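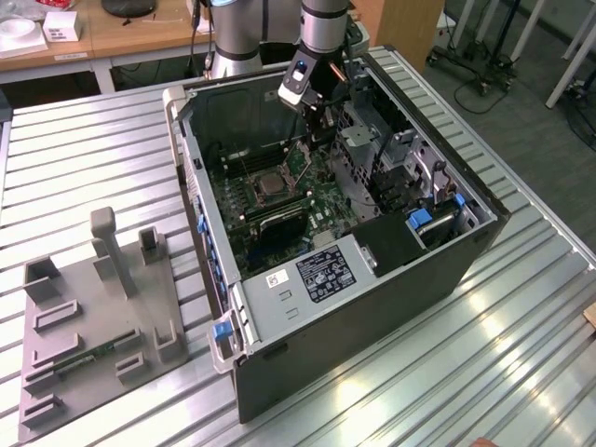

Pellbridge Painting Shows: Catalog and Wall Label Data

Welcome, and thank you for taking an interest in what is, I admit, a rather small corner of the art world. You are reading the README for the Pellbridge Painting Shows data, a collection of 763 records of paintings and works on paper that hung in public exhibitions in the town of Pellbridge. The records come from 29 shows held at two places, the Demirtaş Gallery on the canal side and the old Dakoma Hall, which most people in town still call the Dakoma even though the sign has been changed.

I began typing these up because I wanted to find one painting, a harbor view I remembered from a spring show, and the only way to look for it was to sit down with a stack of folded price lists. I did find it (it was under B, for "Boats, evening") and by then I had typed up so many lists that it seemed a shame to stop.

Last updated: 10th October
Current release name: Stestance
Language of the records: English, with titles also in the artist's own language when the list gave one

The releases are named after the paper stock in the gallery's own catalogs. Stestance is the cream-colored one with the slightly furry edge.

What you get

There are 3 files in the release, all plain comma-separated text, saved as UTF-8. Please do open them as UTF-8, or the gallery's name will come out looking very odd, and so will a good many of the titles.

works.csv has one row for each painting or drawing as it was shown. A work that appeared in two shows has two rows, and they share the same work_key so that you can bring them together again.

shows.csv has one row for each exhibition, with the title as printed on the cover, the place, the opening and closing dates, and whether a printed catalog exists or only a price list.

labels.csv has the wall text, where there was any. Many of the shows had nothing on the wall but a number and a pin, so please don't be alarmed by how many works have no match in this file.

Fields in works.csv

work_key: a short code, unchanged from one release to the next
show_key: points to shows.csv
list_number: the number printed beside the work, kept as text because of entries like 14a and 14 bis
artist_as_printed: exactly as it appears on the list, spelling mistakes and all
artist_key: one code per artist, which gathers up the different spellings
title_as_printed: see the note on titles
title_other: the title in a second language, if given
medium: as printed, in lowercase
height_cm, width_cm: converted to centimeters where the list used inches
lent_by: "artist", "gallery", "private collection" or "museum", and blank if the list was silent
for_sale: yes, no or blank

Prices are left out on purpose. Several of the lists were marked up in pencil with what somebody had paid, and that felt like other people's business.

Titles, spellings and other headaches

Catalogs for small shows are often translated in a hurry, the night before they go to the printer, and some of the English is charming and a little strange. I have left it alone. "Still life with the fishes at rest" stays as it is, and so does "Portrait of my mother in law in good light." If you plan to search on titles, try a loose match first, and try the second language column too, where there is one.

Artists' names were a much bigger job. One painter is spelled four different ways across the Demirtaş lists, and the spelling changes once in the middle of a single page. All the spellings are kept in artist_as_printed, and artist_key pulls them together. I matched names only when the medium, the lender or a printed biography gave me a second reason to think they were the same person. Where I couldn't decide, the two names have separate keys. You may know better than I do, and I would love to hear from you if so.

Untitled works are entered as "untitled" in lowercase, whatever the list said, with one exception: when the word was clearly part of a longer title, such as "Untitled (Blue Gate)," it keeps its capital and the rest of the name.

How the records were made

Everything was typed by hand from the paper lists. I did try scanning the earlier ones and letting a program read them, and I spent a long week of evenings fixing what came out, mostly because of a decorative typeface the gallery was fond of in those years, in which a capital T and a capital F are nearly twins. After that I went back to typing. Each show was read through a second time against the paper, usually the next morning with coffee.

The master copy lives on a desktop at home, with a second copy on a drive kept in another building. 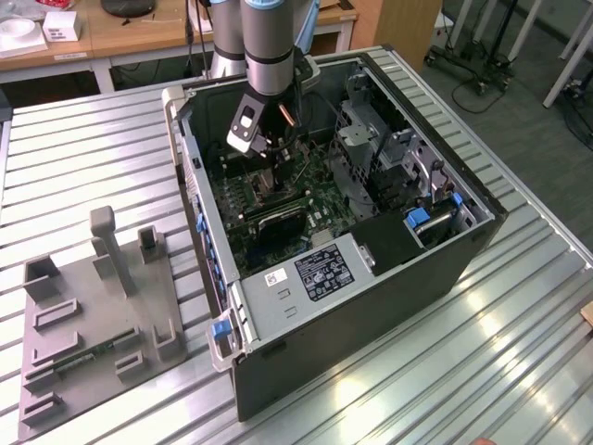
Open desktop tower on the worktable, with the gripper above the motherboard.

Wall text in labels.csv is cut at 400 characters. A few of the labels were really short essays, and the people who wrote them were happy to see the opening used but preferred not to have the whole thing passed around. A column called shortened says yes for those rows. Line breaks in the original have been turned into single spaces, and curly quotation marks are now straight ones.

What the data is good for, and what it isn't

You could use it to trace where a particular painting has been shown, to see how often oil gave way to acrylic from one season to another, or simply to browse. A teacher wrote to me to say that a class had used the titles as starting points for poems, and I was delighted by that!

Please don't use it to settle who painted something, or to prove ownership. The lent_by column repeats what was printed, and "private collection" on a price list can mean all kinds of things. Sizes should be treated with care as well. Some lists measured the frame and others the canvas, and very few said which.

The Dakoma shows are thinner than the Demirtaş ones. A box of lists from the Hall was damaged by a leaking pipe, and I have entered only the lines I could read with confidence. Gaps in list_number for those shows are real gaps in what survives, so a missing 22 means that a 22 probably hung there and I can't tell you what it was.

Changes in Stestance

Added the May show of drawings at the Dakoma, complete with its supplement sheet.
Merged two artist keys that turned out to be one printmaker, before and after marriage.
Fixed a run of heights and widths that had been swapped, all of them landscapes, which is how I finally noticed.
Changed "w/c" to "watercolor" throughout the medium column.

Permission and credit

You are welcome to copy the records, share them and build on them, for any purpose, so long as you mention the Pellbridge Painting Shows data and the release name. The wall texts remain with the people who wrote them, so please ask before printing those at length. No pictures of the paintings are included, and I can't supply any.

If you find a mistake, send me the work_key and a line or two on what looks wrong. A photo of the catalog page is very welcome if you own one, especially for anything shown at the Dakoma before the roof was redone. I answer slowly, but I do answer.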